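Abschnitt 2: Sammelkarton packen

Gültig für alle Packtische mit offenem Karton. Der Abschnitt schließt an die Tischvorbereitung an und endet vor dem Zukleben.

Benötigt werden der Sammelkarton (Bestellnummer Kerano 572), eine Rolle Packband, eine Schere, ein Stift und die Packliste. Die maximale Zuladung beträgt 2 kg. Schwerere Sendungen werden auf mehrere Kartons verteilt.

Tisch vorbereiten

1. Tischdecke glatt ziehen. Der Karton rutscht sonst beim Einlegen mit.

2. Karton aufklappen und den Boden von außen mit zwei Streifen Packband schließen. Der erste Streifen liegt auf der Naht, der zweite quer dazu.

3. Karton mit der Öffnung nach oben auf den Tisch stellen. Die Deckelklappen bleiben offen.

4. Alle Teile, die in den Karton sollen, in Griffweite auf dem Tisch ablegen. Was nicht mitgeht, kommt in den hinteren Teil des Tisches oder ins Regal.

Hinweis: Decken und Bücher gehören in den großen Karton Kerano 600, siehe Abschnitt 3.

Teile einlegen

5. Kleine Schachteln zuerst einlegen, flach auf den Boden. Schachteln an den Seiten fassen und nicht an der Lasche.

6. Arzneimittelpackungen nur verschlossen einlegen. Beipackzettel bleibt in der Packung. Angebrochene Packungen auf der Packliste mit „A“ kennzeichnen.

7. Sprühflaschen verriegeln oder den Sprühkopf abschrauben und die Flasche mit einer Kappe verschließen. Danach aufrecht in eine Ecke stellen.

Vorsicht: Flaschen mit brennbarem Inhalt oder Druckbehälter dürfen nicht in den Sammelkarton.

8. Harte Teile mit Kanten, zum Beispiel Holzwürfel, in Papier einschlagen und an die Kartonwand legen.

9. Folienverpackte und weiche Teile in die Lücken geben. Nicht zusammenpressen, die Folie kann an der Schweißnaht aufgehen.

10. Plüschteile zuletzt einlegen. Sie dienen als obere Polsterschicht.

11. Karton leicht rütteln. Wenn etwas klappert, mit Papier nachfüllen. Zwischen Inhalt und Oberkante bleiben 60 mm frei.

Packband und Schere vor dem Verschließen aus dem Karton nehmen.

Packliste

12. Jedes Teil beim Einlegen abhaken. Nachträge unten auf die Liste schreiben, mit Kürzel.

13. Die Liste liegt obenauf. Eine Kopie geht an Ermelinda Cardoso, bei Sendungen für das Lager Ukero an Lurdes Coelho.
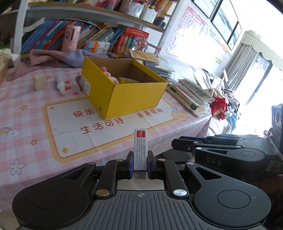
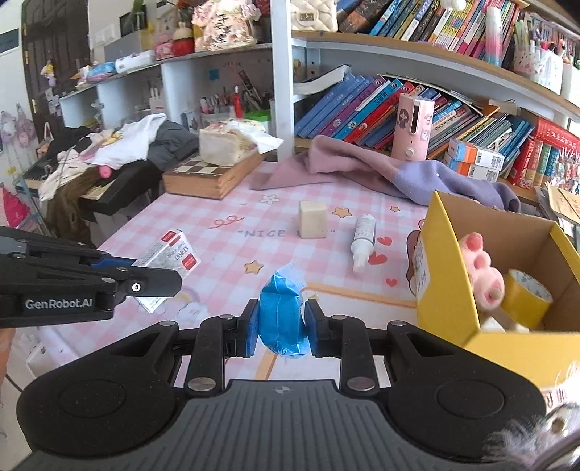 Packtisch mit offenem gelbem Karton

Prerell, April

Weiter mit Abschnitt 3: Großer Karton. Das Verschließen und Beschriften ist für beide Größen gleich und steht in Abschnitt 4. Etiketten der alten Serie Sequeira können aufgebraucht werden, wenn das Adressfeld vollständig lesbar ist.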